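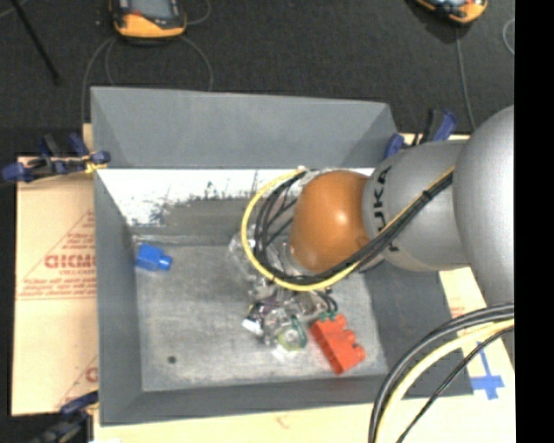

Sorting small parts in a slope-sided bin

A shallow bin with sloped sides is one of the handier things to keep on a workbench or a kitchen table. Small pieces slide back to the middle, and you can reach in from any side without knocking the contents on the floor.

Pick a gray one if you can. Red, orange and blue plastic is easy to spot on gray. Clear plastic is harder, so tilt the bin toward a lamp and look for the shine along the edges.

Take the big pieces out first. Toy bricks and blocks go in one tub, rings and other round bits in a second. Leave the clear pieces for last and lift them one at a time. They like to hide under each other.

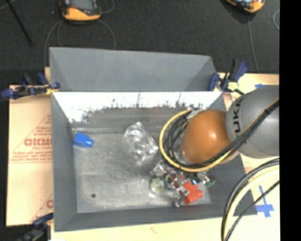 Blue block on the left, clear box in the middle, small pieces still to sort at lower right.

Lay a sheet of packing board on the table before you start. It saves the wood from scratches, and when you are done you can fold it and tip the crumbs into the trash. Printed board works as well as plain.

If the inside of the bin has old paint on it, check that it is not flaking. Rub it with a dry cloth. Loose paint should be sanded off and the dust wiped up before anything goes back in. Stains that don't come off on the cloth can stay.

Set a timer for 20 minutes and stop when it rings. Whatever is left can wait until Friday.

Yogesh Bhardwaj wrote in to suggest muffin tins for the sorted pieces. They work well for anything smaller than a walnut. For larger pieces use shoe boxes, with a label on the short end so you can read it on the shelf.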